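How to Submit a Film Review to the Kedomley Screen Archive

The Archive accepts written reviews of documentary and biographical films from registered contributors. Please read this page in full before you begin. Reviews that do not follow the steps set out here will be returned without comment.

Before you watch

Check the current list to make sure that the film has not already been assigned. Each title may have no more than two reviews, and a second is accepted only if it takes a clearly different view from the first. To reserve a title, send its full name, director and running time to the reviews desk. A reservation lasts until the end of the month in which it is made.

Watching and taking notes

Contributors are expected to see the whole film, including the closing credits, at least once without stopping. Note the time of any passage you intend to quote. Where a film uses home recordings, police footage or private telephone messages, write down whether the source is named on screen -- this is asked for on the submission form.
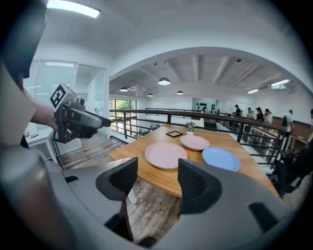

Page last changed: 7/15/24

Writing the review

The upper limit is 900 words. Open with the film itself and leave the life of its subject until the second paragraph. Give the subject's dates once only. If the film deals with addiction, illness or death, use plain terms and avoid slang, even where the film does not.

A review must answer 3 points:

Who is given time to speak, and who is absent.
How the film treats the subject's work, as distinct from the subject's troubles.
Whether the music, if any, is heard at sufficient length to be judged.

Contributors may find it useful to read Zdislava Kuruc's review of Nitska, an 82-minute portrait of the singer Ďurica. It deals with all of the points above and is kept in the open section of the Archive.

Sending your work

Upload the text through Plako, using the contributor number on your registration letter. Do not include star ratings or stills. You will receive a receipt by email, followed by an edited copy for approval. Changes at that stage should be limited to errors of fact -- requests to rewrite whole passages will be treated as a new submission.

Contributors whose registration lapsed in April should renew it before uploading.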